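Monday, late

Got home, ate, and put in two hours on Nukik before bed. I'm at level 52 now. The Tufa map is open for the season and I wanted the first set of races done before the rewards change over.

Ran the canyon loop 13 times. My best finish was third. The Avex is quick enough on the straights but it slides wide in the second tunnel, and I lose all the time I made. I moved the brake balance back and it got a little better. 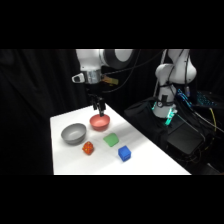 Red bowl on the white table.

Spent 700 credits on tires, which leaves me short for the engine part. I should have waited. The soft set wears out by lap six and the long races are 8 laps, so they are only good for the sprints. I put the old ones back on for the last race and came in fifth.

The Clukov club sent out its list for the week. We need two more wins as a team to move up a group. I said I would take the night race, as most of the others don't like it. I don't mind it. The track is the same and you just brake by the signs.
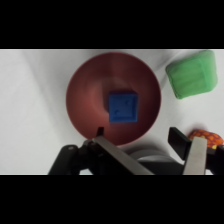
Tuesday

Only had time for one race before work. Started last, finished fourth. Left the brakes where they were. The engine part is still in the shop, same price, and I'm saving for it. Night race is at nine.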